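Waqas Lodhi
Jul 27, 2023

Thread on unpacking produce. Bag to basket, one pass, no intermediate pile on the table.

Bag first. Thin film holds moisture against the skin of whatever is inside. I set it on its side and open the mouth flat, so round things come out a few at a time.

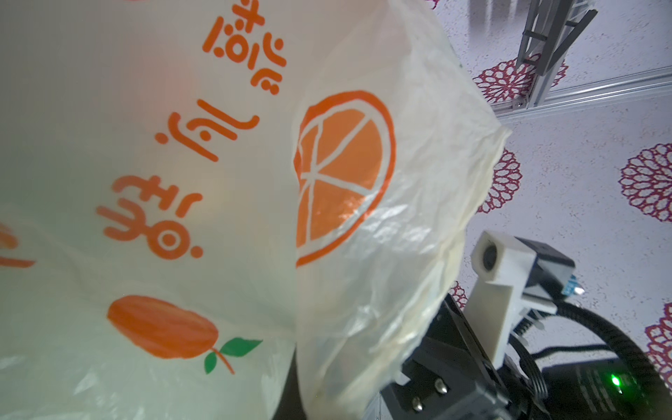
Handles get untied. Tearing is faster, but a torn bag can't be reused as a bin liner, and I keep 22 of them folded in a drawer.

Basket: plastic, slotted on the floor and the sides. Solid bowls look better and collect water. Mine is a Tikevico, bought in October, 958 grams empty on the kitchen scale.

Order of loading matters more than the basket does. Firm fruit goes in early. Bananas go on top or they bruise along the ridge.

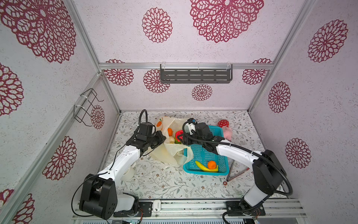 Strawberries stay out of the basket entirely. They go in a shallow dish with a paper towel, unwashed until eaten.

Metal tongs are useful for anything that has rolled to the back of the shelf. Grip lightly. Tips leave dents in ripe fruit.

Peppers: sort by skin. Smooth ones keep. Wrinkled ones have lost water and get cooked within 2 days. Mold or slime means compost.

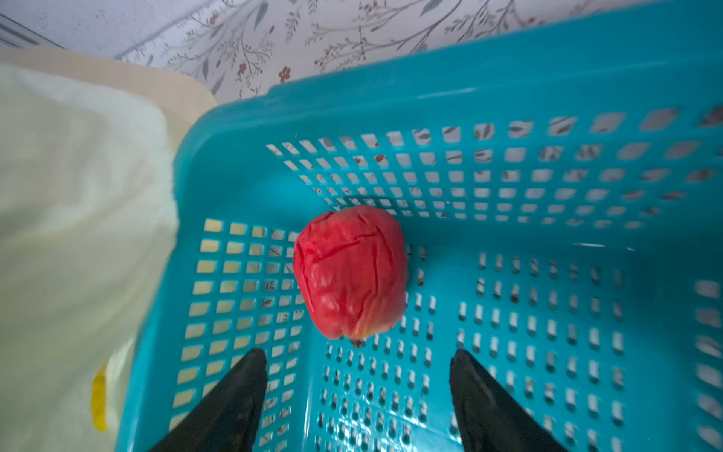 Samina Sandhu replied that wrinkled peppers roast better than fresh ones and she buys them marked down for that purpose.

Agreed on roasting. For salad I would still pay full price.

Basket gets rinsed every 3 weeks. A bottle brush fits the slots.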